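About us

Allance is a clothing repair and alteration workshop. We mend, resize and re-line everyday clothes, and we teach people to do the same at home. The workshop is on the ground floor of the old Kornell building, with the teaching room upstairs.

How the workshop started

Deok-su Sung opened the shop after working as a pattern cutter for a school uniform maker. Part of the job there was dealing with returned garments, and most of what came back had a small fault: a dropped hem, a split side seam, a zip that had come away at the base. It was cheaper for the firm to replace them than to repair them. Deok-su started taking the rejects home, fixing them in the evenings and passing them on to families at the school gate.

The first shop was a counter at the back of a dry cleaner's. It had one lockstitch machine, one overlocker and a rail. We moved to our present rooms when the rail could no longer hold a week's work, and we have stayed here since.

What we do

Most of our work is ordinary. Trousers are shortened, waistbands let out, cuffs turned, pockets replaced. We also take in knitwear, which many shops will not. Small holes in jumpers are darned by hand in matching wool, and ladders in machine knits are worked back up with a latch hook before the end is secured. If the yarn around a hole has thinned we reinforce the whole area, as a darn on weak cloth will pull away.

We re-line coats and jackets. Customers can bring their own lining or choose from the rolls we keep, which are mostly viscose and cotton sateen. A full re-line takes longer than other jobs and is booked separately – please ask at the counter for the next free slot.

We do not clean clothes, and we ask that everything is washed before it comes to us. We do not repair shoes, tents or car seats. Leather is limited to buttons, zips and linings.

How we price

Repairs are priced by the job. The price is written on the ticket before you leave, and it does not change if the work takes us longer than we thought. If we open up a garment and find something worse underneath, we ring you before going any further. You can then have it back as it is, at no charge.

We will tell you if a repair is likely to cost more than the garment is worth. Plenty of people go ahead anyway, and that is up to them.

Finished work is kept for 100 days. After that we try the phone number on the ticket once more, and then the item goes to the Nekow clothing exchange.

Classes

Classes run in the teaching room in the evenings, in groups of no more than 10. The beginners' course covers hand stitches, hems, buttons and replacing a zip. The second course is on the machine and starts with threading and tension, which is where most people have gone wrong with the one they own. There is a separate knitwear evening for darning and grafting.

You do not need to bring a machine. Ours are plain mechanical models, set up the same way so that you can move between them. Do bring something of your own that needs mending. We have practice cloth, but people take more care over a shirt they want to wear again.

The November hem and cuff sessions are always the first to fill. Places can be booked at the counter or by post with the form in the shop.

The Wi fund

Some of the money from classes goes into the Wi fund, named after the street where the first shop stood. It pays for repairs to school clothes and winter coats for households that would find the cost difficult. Schools and the health centre hold slips that can be handed in at our counter like any other ticket. The work is done in the same queue, to the same standard, and we do not ask for paperwork. By Sep 28, 2021 the fund had paid for 957 repairs, the largest share of them coat zips.

Materials

We keep thread on the wall by colour and try to match in daylight by the front window. Buttons are saved from anything that is past repair, as are zips in good order. Offcuts too small to patch with are sorted by fibre, and the cotton goes to a workshop that uses it for stuffing. We buy very little new haberdashery apart from needles, elastic and interfacing.

If you have cloth or good buttons to give away, please ask before bringing them in. Our storage is one cupboard and the space under the stairs.

Working with us

We take on a trainee when we have room. No qualification is needed, but you should be able to sew a straight hem by hand and be willing to unpick it. Leave a note with your name and number at the counter. 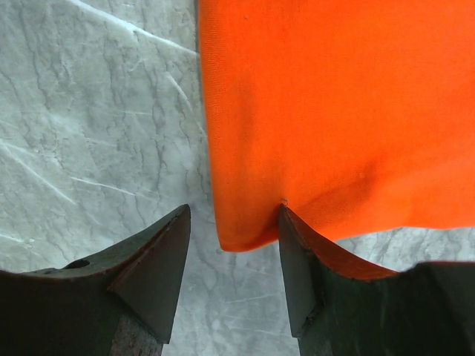
Can you shorten a jumper without the bottom edge stretching?

In most cases, as long as the knit is stable enough to handle. We take off the ribbing, remove the extra length from the body and graft or link the original ribbing back on, so the edge keeps its own stretch. Very fine or loosely knitted jumpers need to be seen at the counter first.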